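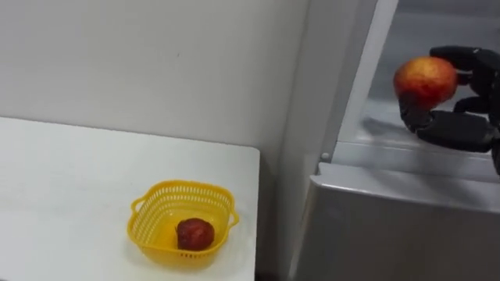
Savita Agarwal meint, wir sollten mit der Bestellung warten, bis die Greifhand auch weiches Obst schafft, denn ein Apfel verzeiht ja doch so einiges. Den Einwand nehme ich gern mit auf, liebe Savita, er steht unten bei Punkt 4!

Prüfliste vor der Beschaffung, Küchenassistenz
Stand: 4. Dezember 2023
Ausgefüllt von: Hubert Mazurek
Angebote: Boletti (Arm und Hand), Dadis (Sicherheitstechnik)

1. Standplatz und Wege
Tisch und Kühlschrank nebeneinander, Spalt dazwischen schmal: in Ordnung
Kabel an der Wand geführt: offen
Kommentar: Den Kabelkanal hatten wir im September schlicht vergessen, er kommt jetzt mit in den Kostenplan. Bitte nicht wieder am Material sparen, ihr wisst ja noch, wie das beim letzten Mal mit dem Klebeband ausging.

2. Not-Halt
Vom Tisch aus erreichbar: ja
Zweiter Taster an der Tür: nein
Kommentar: Dadis verlangt für den zweiten Taster 100 Euro samt Einbau. Das ist gut angelegtes Geld, und ich würde ihn wirklich gleich mitbestellen (nachrüsten wird erfahrungsgemäß teurer und zieht sich).

3. Greifkraft
Begrenzung einstellbar: ja
Einstellung gegen Verstellen gesichert: offen
Kommentar: Hemant Maurya hat mir das sehr geduldig am Telefon erklärt, die Sperre sitzt in der Software und kostet nichts extra. Ich möchte sie trotzdem schriftlich im Angebot sehen.

4. Lebensmittel
Fingeroberfläche abwischbar: ja
Nachweis für Lebensmittelkontakt: fehlt
Weiches Obst erprobt: nein
Kommentar: Siehe Savita. Ich schlage vor, dass wir uns bei der Abnahme ein paar Pfirsiche und Tomaten vornehmen und die Schlusszahlung daran knüpfen. Boletti war am Telefon gar nicht abgeneigt!

5. Geld
Hand mit Steuerung: 1813 Euro
Rahmen für dieses Jahr: 3000 Euro, ohne den Arm, der über die Miete läuft
Wartung im Angebot enthalten: nur das erste Jahr
Kommentar: Es bleibt also ein hübscher Rest für Taster, Kabelkanal und Ersatzfinger. Dayana Montes möchte den Wartungsvertrag bitte vor der Unterschrift noch einmal lesen.

Ergebnis: Freigabe mit Auflagen. Den Nachweis zu Punkt 4 fordere ich selbst an und hefte ihn hinter dieses Blatt.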